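Benedetta Marras started on upright bass at a music school where it was the only instrument left to borrow. She has played it since 2000, the last six years of that with her quartet, Watirier, whose second record, Tornelura, comes out in June.

We talked at her kitchen table on Mon 8 January, the morning after a late set at Notuvach. The club holds 35 people if the back bench is full. "It was full," she said. "You could hear somebody put a glass down during the ballad. I like that."

The new record has seven tunes, most of them written on piano. Marras says she is a poor pianist and that it helps. "My hands don't know any tricks there, so I have to listen to the line."

The longest piece, "Vũ," runs to eleven minutes and opens with the drums alone. The band recorded it twice and kept the first take, with a wrong entry from the saxophone left in. "He wanted to fix it. We outvoted him."
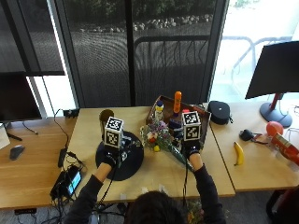 Does she still practice with the bow every day?

"Most days, half an hour before breakfast. Long tones, then scales, and then I put it away and play pizzicato."

The quartet goes back to Notuvach in June, with two sets each night.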